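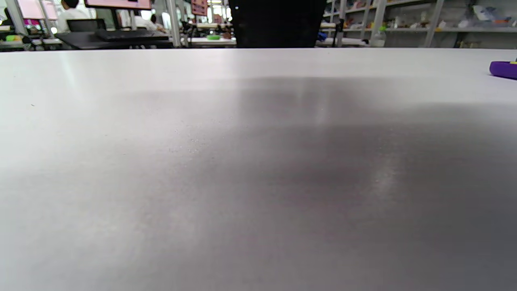 Duvholm manipulation project — progress report, January
To: Ghazala Bajwa
From: Ignacio Dunleavy

Sorry for the short format, writing this between sessions. Numbers first, then the longer bits.

Demonstrations recorded to date: 800
Usable after review: 580
Target for this phase: 800 usable
Operators trained: 3

So we are behind on usable, on plan for recorded. The gap is almost all from the first stretch, before we fixed the clock problem (below). Recent sessions are reviewing much better and I don't think we need to ask for more time. Will know by the next report.

What we did

Two ways of collecting, same as in the proposal. Hand-held gripper for the quick stuff — operator picks up the tool and just does the task, the camera on the tool records it. Gloves plus VR controllers for anything that needs two hands. Jeko is the name of the gripper dataset, Laur is the two-handed one. Please use those names in the quarterly summary, last time they got swapped.

Kitchen small items are now the main task family. Measuring spoons are the hardest of the lot so far. They nest, they slide, and the handles lie flat on the table so there is very little to get a fingertip under. Operators do it without thinking, which is a problem in itself: they are too fast, and the controller track gets jumpy in the last bit before contact. We now ask for a slow approach and a full stop before the grasp. Boring for the operator, much cleaner data.
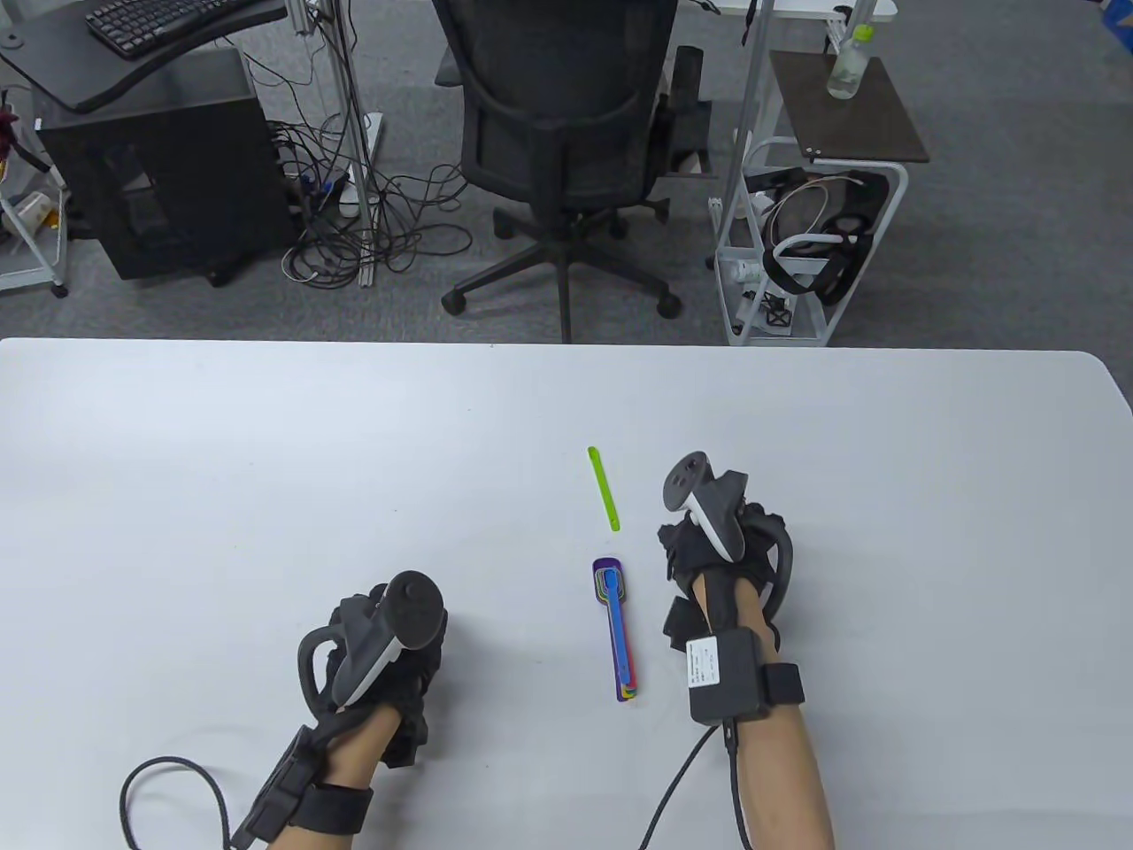 Two-handed setup at the table: gloves with controllers strapped on, nested measuring spoons and the lime-green strip between the hands.

Session length is capped at 60 minutes. Longer than that and wrists get sore, and the straps start to creep. When a strap creeps the offset between hand and controller is wrong and the episode is no good, even tho it looks fine on playback. We lost a full Wednesday to this before we understood it. Operators now redo the calibration pose at the start of every batch and again after any break.

Problems

Clock drift. Tool camera and controller logs were not on the same clock. Fixed in Triser (our recording software), and episodes now get rejected at save time if the two don't line up. Old episodes can't be repaired, we tried. They are kept but not counted in the 580.

Glare on the table. Shows up in the gripper camera when the tool is low, and the shadow from the operator's arm moves across the surface at the same time. We argued over whether to get rid of it. Decision for now is leave it in — the robot will have the same lights over it. A matte cloth is the fallback.

Labeling. Slow. Every episode gets a start, a grasp, a release and a pass/fail, all by hand. Ghazala, you asked if this could be automated. Partly. Start and release yes, from the gripper opening on the Jeko side. Grasp on the two-handed episodes no, not yet, fingers hide the object at the wrong momment.

First training run

One policy trained on Jeko only, single items, pick and place. It reaches for the right thing most of the time and then closes too early. Same fault on purple and yellow items so I don't think it is color. My guess is the old fast episodes are pulling it, so the next run leaves those out. No success rate in this report, we haven't run enough trials to put a number on it and I would rather not have one quoted.

Nothing trained on Laur yet.

Budget

On plan. Spare gloves came out of consumables, not equipment. The stitching goes where the controller strap rubs, so expect that line again next quarter.

Next

- get usable count to 800, two-handed episodes first
- retrain on slow-approach episodes only
- spoons: separate one from the stack, then put it back
- written operator guide (the current one is a page of my notes and is out of date)
- first Laur training run if labeling allows

Need from you

Yes or no on moving the leftover travel money into labeling hours. It would cover a part-time person through the end of the phase. Also need the new reporting template if we're supposed to be using it, the link I have is dead.

Episode list and the review sheet are in the shared folder, same place as before.

Ignacio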